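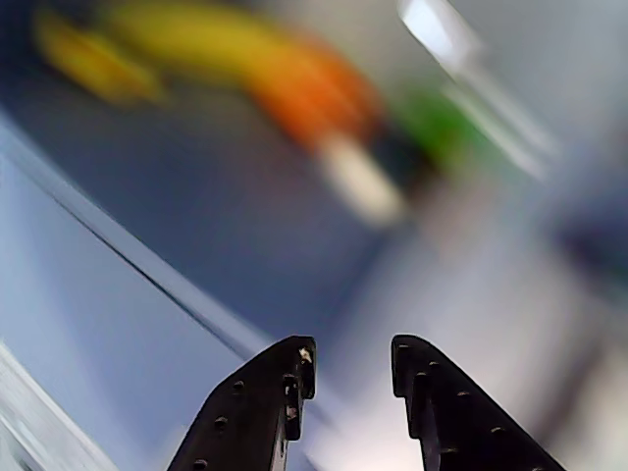
Care of Football Kit at Home

Players at Grunstead are responsible for washing their own match kit. Shirts should be turned inside out and washed at a low temperature, without fabric softener, which clogs the weave.

Mud should be left to dry fully and then brushed off. Grass stains respond to white vinegar and water in equal parts — leave for an hour before rinsing.

Shoulder pads must not go in the machine. Wipe them with mild soap, rinse with a damp cloth and stand them upright overnight. Helmet linings are cleaned in the same way. Chin straps may be soaked in a bowl of soapy water.

Boots should be stuffed with newspaper and kept away from radiators. Change the paper after two hours.

Questions about replacement straps go to Aarti Upadhyay at the kit room.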